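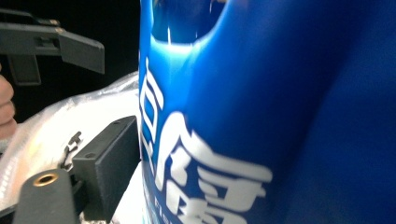 22 Aug 2020

Equipment planning, handheld grippers and arm. Continuing from the list on the whiteboard, which is getting wiped so I'm copying it here.

Where we are: two handheld units working, one in pieces on the back bench. The arm request went in with the old numbers and has to be redone before the November cutoff. Purchasing wants one sheet per supplier this time and will send back anything combined.

Handhelds first. The cheap part is the printed plastic and the expensive part is our time putting it together. Brass inserts go in with the soldering iron and we still lose a piece now and then when one goes in crooked. Proltik sells the finger sets with inserts already seated. Their quote covers 5 sets, delivery 4 weeks after the order is confirmed. I think we take it. If we print our own we need another spool and somebody's whole afternoon, and we end up with the same thing.

Question for whoever did the last build: are the finger pads on the new units the same block as the old ones, with the two holes on top? Proltik lists a long and a short version and the drawing doesn't give the hole spacing. I don't want to order until that is settled. Measure an old one with the calipers and write it here:

pad hole spacing: ______

Bottles. The big round ones are what decides the opening width we need to buy for. Small boxes and bags have never been the problem. On a large glossy bottle the pads meet the curve at one line and the body of the bottle sits out in front of them, so jaw travel on paper tells you very little. Grabbing by the neck is an option on some shapes but I would not budget on that being possible every time. Plan for full body grasps and treat the neck as a bonus.

So for the arm gripper: Irndale has the standard jaw and the wide jaw. The standard is in stock. The wide is made to order and costs 26 percent more. Last round we picked the standard to save money and then spent the difference on adapters. Put the wide jaw on the sheet. If it gets cut, it gets cut, but it should be them cutting it.

Pads wear out. Neither supplier includes spares and this was missing from the old request completely. Add a line for soft pad covers, both sizes, and a line for adhesive. Also missing: screws, threadlock, a second charger. These are small amounts but every one of them came out of the general supplies money this spring and we got a note about it.

Camera side. Keep the same cameras on everything. Tagle offered a trade-in on the old ones and I don't want it, we'd have to recalibrate all units and mixing old and new footage has been a pain before. One spare camera and extra cables. The cables fail at the connector, so get the right-angle ones.

Lighting. Shiny plastic gives us bright bands on the curve and the background can go fully black behind it. Two diffuser panels would help and they cost very little compared with anything else on this page. Putting them under "fixtures" so they don't get confused with the camera line.

Arm itself. Options are still the Plidodel lease or buying the Irndale package outright. Lease is easier to get approved because it comes out of running costs. The catch is that the lease contract says no third-party end effectors without written permission, and our fingers would count as third party. Sent them an email asking if printed fingers on their own jaw are OK. No answer yet. If they say no, the lease is dead and we go with the package.

The package comes to over half of the whole budget, so nothing else large can go in the same request. That means the second workbench waits.

Props: someone keeps putting down store receipts for bottles and bags as lab consumables. Fine for now, but make it a real line with a real amount. Include detergent bottles, full ones. Empties are light and dent when you squeeze them, and they tell us nothing about the payload we need to pay for.

To do
- calipers on the old pad, fill in above
- new sheets, one each for Proltik, Irndale, Tagle
- chase Plidodel about the end effector clause
- weigh the heaviest full bottle on the shelf and check against the payload table, with the gripper weight subtracted
- ask if shipping goes on our line or the building's
- find the invoice for the first charger

Payload check: did not get to it. Kitchen scale needs batteries.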